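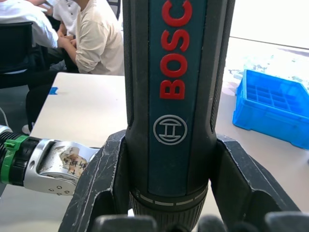
Ata da reunião da oficina partilhada Hinora

Data: 18/12/2018
Local: sala do rés do chão, Cletham
Presidiu: Ruoxi Lü
Início: 18h30

1. Ata anterior
Lida e aprovada sem alterações.

2. Ferramentas elétricas de mão
Fez-se a revisão do armário das ferramentas sem fio. A aparafusadora Bosch preta e azul-petróleo tem pequenos riscos e algum pó no corpo. Ficou decidido que continua ao serviço e que passa a ser limpa com pano seco antes de voltar ao armário. A letra vermelha da marca lê-se bem, pelo que não se cola etiqueta por cima; o número de inventário (599) vai numa argola presa ao carregador.
Discutiu-se se valia a pena comprar uma segunda aparafusadora. Houve quem lembrasse que à quinta-feira há fila para a usar. Adiado para a próxima reunião, com pedido de preço à Starkesik.

3. Pontas e parafusos
Faltam pontas Phillips na caixa pequena. Aprovada a compra de 4 jogos de pontas e de uma embalagem de 1000 parafusos para madeira. As pontas gastas vão para a lata da sucata – não voltam para a caixa.

4. Carregadores
As baterias têm ficado ligadas durante o fim de semana. Quem fechar a oficina desliga a régua da bancada do fundo e assina a folha da porta. A proposta de um temporizador foi a votação e rejeitada.

5. Arrumação das bancadas
A bancada junto à janela fica reservada para montagem. Colas e tintas passam para a prateleira baixa. Os restos de contraplacado com menos de um palmo podem ser levados por quem quiser até ao fim de dezembro; depois disso vão para o contentor.

6. Empréstimos
A sala Hjaltadóttir pediu ferramentas para montar estantes. Autorizado o empréstimo de dois berbequins e de um nível, com devolução no prazo de 11 dias. A aparafusadora não sai da oficina.

7. Outros assuntos
A fechadura do armário das lixas continua presa. Ruoxi Lü fica de trazer lubrificante. Foi pedido que o aspirador seja esvaziado depois de cada utilização.

A reunião terminou às 19h50. A próxima fica por marcar, em janeiro.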